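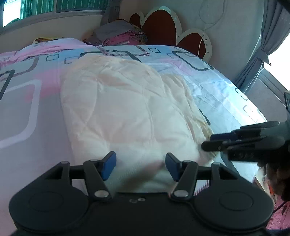 Jolien Timmermans puts it more bluntly than we would have dared: a quilt has no correct fold, only a fold that the person sleeping under it can live with. She made the remark during our first round of home visits, and it has shaped this section more than any of the textile handbooks we read beforehand.

Figure 3. A cream-colored quilt folded lengthwise in the middle of a bed, on a printed fitted sheet. The lower layer sticks out beyond the top one along the right side.

4.2 Folding on the bed

Most of the households we visited in De Haan and Stostlow fold their quilts on the mattress itself. We had expected the floor, or two people standing with a corner in each hand, and we did see both. But the mattress won easily, and once you have tried it you understand why! It is the one flat surface in the home that is sure to be big enough, it sits at a workable height, and the fitted sheet lets the padding slide without dragging. Several people told us they had never thought of it as a method at all. It was simply where the quilt already was.

The long fold in Figure 3 is the type we call a lengthwise half. The quilt is brought over on itself along its length, giving a padded strip that can be left in place, rolled up, or folded again into a block. In our material it is the most common first step by a wide margin. It is also the step with the most visible variation, and this is where we found the work really exciting.

Consider the edges. Printed instructions tend to ask for edges that meet exactly, yet thick filling doesn't like to turn a sharp corner. The outer layer has farther to travel around the fold than the inner one, so a quilt whose two halves are the same size will often finish with one layer short of the other. People deal with this in very different ways. Ieva Vanags pulls the top layer until the edges meet and accepts a flatter fold. Others leave the offset alone, as with the lower layer in Figure 3, and keep the puffed sections full. We coded both as complete folds. An earlier version of our scheme marked the second kind as unfinished, and the people we visited objected – quite rightly, we now think.

Stitching matters too. Seams act as ready-made hinges, and a quilt will settle along them whether or not the person folding it has planned that. A curved seam, such as the one running down the center of the quilt in Figure 3, gives a softer turn than a straight channel and leaves hollows and soft wrinkles on either side. When we asked people to smooth these out, many pressed with the flat of the forearm, starting at the middle and working outward. Nobody used an iron, to our mild relief.

The sheet deserves a word of its own. We had not planned to record bedding patterns, but Nele Smits noticed in May that people with printed sheets kept talking about the print while they folded. A stripe or an outline gives the eye something to line an edge up with. On a plain sheet the same people judged by the sides of the mattress instead. Our sample of 100 folds is too small to say whether the results differ, and we would love to see somebody take this up with a larger set.

Time is the last point. Folds took up to 300 seconds, with the longest belonging to people who shook the quilt out and began again. Restarting was not a sign of poor skill. Annelies Verschueren, the quickest folder in the Stostlow group, restarted more often than anyone else there, nearly always after the first turn and before any smoothing. We return to restarts in Section 4.3, where the lengthwise half is compared with folding in thirds.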